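News > Press Room > Clothing & Home

Preston Swap Shop Reopens in August With 893 Pieces on the Rails

I'm so happy to finally share this one! Gradine, our little clothing swap shop on Preston Street, opens its doors again in August, and we've got 893 pieces sorted, mended and ready to go (my fingers are still sore). Bring up to 12 items, take home the same number, and pay $3 at the door. Our friends at Cakow are lending us the mending tables, and Değirmenci bakery is sending over coffee and rolls from 8 a.m.

Soft knits go fast, blues especially, so come early if that's your thing.

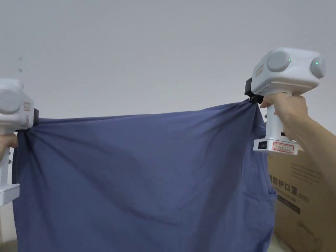
What to Bring

Clean clothes, any size, no missing zippers please. Kids' coats are very welcome!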